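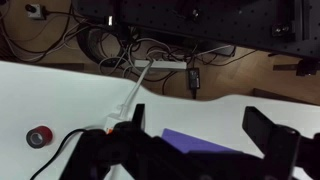
Cables Around a Worktable: Routing, Bundling and Labeling

A worktable placed near a wall outlet collects cables at two levels. Chargers and adapters end up on the tabletop, and the power strip with everything plugged into it ends up on the floor. The two levels are best treated as separate jobs. Work on the floor first. Once the strip has a fixed position, the cable lengths on the table can be set correctly and will not need to be redone.

Before starting

Shut down any equipment, switch off the strip and pull its plug from the wall. Unplug every cable from the strip and lay each one out straight. Check the full length for cuts, flattened sections, stiff spots and discolored plugs. A cable with any of these is discarded. Electrical tape over damaged insulation is not a repair.

Read the rating printed on the strip and add up the loads you intend to connect. Phone chargers and small adapters draw little. Heaters, kettles and heat guns draw a great deal and belong in a wall outlet. Do not plug one strip into another.

The floor

Place the strip parallel to the wall and behind the rear edge of the table, outside the area where feet and chair casters travel. On a wood floor, leave a gap between the strip and the baseboard wide enough for a vacuum nozzle. Strips with keyhole slots on the back can be screwed to the wall or to the underside of the table instead -- this clears the floor entirely, but check that the strip's own cord still reaches the outlet without tension.

Adapter bricks produce heat. Leave them in open air, label side up, not stacked and not under a rug. A brick should rest on a surface or in a tray. If it hangs by its cord, the weight pulls on the plug and the strain relief will fail early.

Do not run cords under rugs, and do not tape them flat across a walkway. If a cord has to cross a path, use a rubber floor cover with a beveled edge.

Bundling slack

Coil slack in wide loops, following the curve the cable already has. A loop 6 inches across suits most adapter cords. Do not wrap the cord around the brick. The tight bend where the cord leaves the housing is the usual point of failure.

Close the coil with a hook-and-loop strap. Zip ties are acceptable for runs that will stay put, but they are easily overtightened and have to be cut off. A correctly fitted strap lets the coil slide when pulled gently.

Never coil the cord of a high-draw appliance while it is in use. Heat builds up inside the coil. Lay the cord out loosely or fit a shorter one.

The table edge

A cable that climbs from the floor over the edge of a table will slide back down whenever it is unplugged. Fix it with an adhesive clip just inside the rear edge. Clean the spot with rubbing alcohol, let it dry, press the clip down firmly and wait 8 hours before loading it. On a curved or scalloped edge, stick the clip to the flat top surface. Adhesive pads do not hold well on a curve.

Lekota clips, the small size, take one phone cable each. Pretero makes a wider channel that holds 3 cables, and it is the better choice where the table is moved often. Both come off with a hair dryer on low and a slow sideways pull.

Leave enough length on the table side to reach the working area and no more. A cable that crosses the tabletop in a long curve will catch on tools and paper. Route it along the rear edge and bring it forward only at the point of use.

Labels

Label both ends of every cable, the plug at the strip and the connector at the device. Label the brick as well. Bricks of the same size and shape can have different voltages, and the wrong one can damage equipment.

Colored tape works as a quick code, one color per device. For written labels, use white cloth tape and a permanent marker, folded over the cord to form a flag. Thitima Panyasiri, who sent in the flag method, writes the output voltage on the back of each one. Cheap vinyl tape creeps in warm conditions and leaves residue. Store rolls lying flat, away from the bricks, so the edges do not pick up lint.

Maintenance

Check the setup every February, or whenever a device is added. Vacuum around the strip with the power off, feel each plug for a loose fit, and remove chargers for equipment you no longer own. Gijs Nijs keeps spares in a Flurkura drawer insert, one cable per slot, which prevents tangling and shows at a glance what is on hand.

Page revised November 2023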